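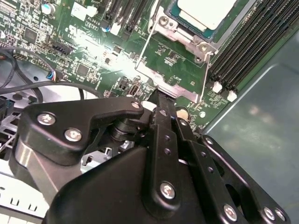 4-3 ソケットのレバーに指先が引っかかって止まったとき

CPU交換セルでいちばん多い停止がこれです。私も立ち上げの月に3回やりました(笑)。画面に「力覚上限 17N」と出てアームが固まったら、あわてて再開を押さないでくださいね。レバーを噛んだまま動くと、ソケットのピンまで傷めます。

注意:筐体に手を入れる前に、必ず非常停止を押すこと。手首のランプが点いている間は通電中です。

1. 非常停止を押し、アームが動かないことを確かめます。
2. 筐体が横倒しのまま、作業台の上でずれていないか見ます。 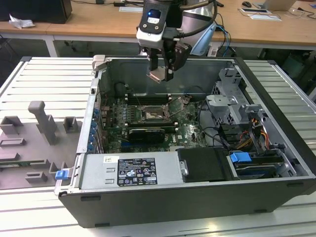
図1 側板を外して横に寝かせた筐体と、上から入るグリッパ

3. 人が離れてから非常停止を解除し、教示ペンダントを手動モードに切り替えます。速度は3%まで落としましょう。
4. 指先とレバー、固定枠の位置関係を手首カメラで確認します。金属の反射で白く飛ぶことがあるので、そのときは露出を一段下げてみてください。私はこれを忘れて、ずいぶん悩みました。

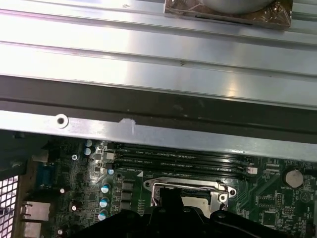 図2 手首カメラの映像。グリッパの奥にソケットの固定枠、その上側にメモリスロット

5. Z軸をまっすぐ上へ13mm逃がします。横に振るのは厳禁!メモリスロットのラッチを折ります(経験者です…)。
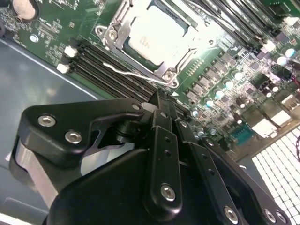 6. 逃がし終わったら、もう一度非常停止を押して、レバーの曲がりとコンデンサの傾きを目で見ます。少しでも怪しければ、その基板はラインに戻さず保留棚へ。
7. 問題がなければ解除して原点復帰し、手順4-1からやり直します。

メモ:同じ位置で続けて止まるなら、たいてい教示点のずれです。Haiyan Luさんの補正表を開いて、300番の点から順に見直すのが早いですよ。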